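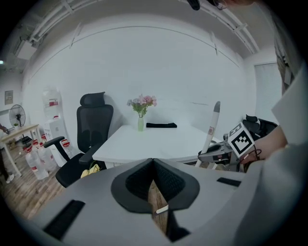
Summer Quilt Swap – Frequently Asked Questions

Updated Jun 6, 2022

Since the sign-up page opened in May I have received many of the same questions by email, so I put the answers together. If your question is missing, please write to me through the contact form and I will add it.

What is the swap?
Every participant sews one small quilt and mails it to a partner. You receive one from a different person. It is a slow and quiet project for the warm months, when many of us do not want a heavy bed quilt on our knees.

Who can join?
Anybody who can finish a small quilt by the deadline. Last year we were 30 people, and several of them had never sewn a binding before. You do not need a blog, but please be reachable by email.

How big should the quilt be?
Between 13 and 20 inches on each side. It does not need to be square. Mine last year was a long narrow one for the top of a piano, and my partner was happy with it.

Which pattern should I use?
Any pattern you like, or your own drawing. If you cannot decide, the Clustedside block is free on my patterns page. It has only straight seams and uses scraps well. Please do not mail a printed pattern from a paid designer together with your quilt.

Do I have to sew by hand?
No. Machine, hand, or both together are welcome. I piece by machine and quilt by hand in the evening, because I like to sit by the open window with it.

What fabric is allowed?
Quilting cotton or linen, washed before you cut. For batting, cotton or wool. I ask you to avoid polyester fleece on the back – two people told me that it pulled the seams out of shape.

What thread do you use?
For hand quilting I use a cotton thread from Josier, in the natural color. One spool has 200 yards and is more than enough for a quilt of this size. You can take any strong cotton thread.

How do you choose the partners?
I write all names on paper and pull them from a bowl. Before this I make two groups, one for people who ship only inside their country and one for people who ship anywhere. You mark your choice on the form.

Can I ask for certain colors?
Yes, there is a line for it on the form. Write two or three colors you love and one you would not like to have at home. Your partner will try to follow it, but it is not a promise.

Can I add a gift?
A small one is fine: a card, a tea bag, some buttons. Please no candles in summer. Mine from the Vodska market melted in the mailbox and the envelope was lost.

How heavy can the package be?
Keep it under 800 grams with the wrapping. Above this, the price for shipping abroad becomes too high for some of our members.

What if my quilt does not arrive?
Wait three weeks, then write to me with the tracking number. If it is really lost, I will sew a small one for you from my basket of Nic Aodha prints.

Can I show my quilt online before I mail it?
Please show only a corner or a scrap of the fabric. After your partner has opened the package, you may share all the photos you want.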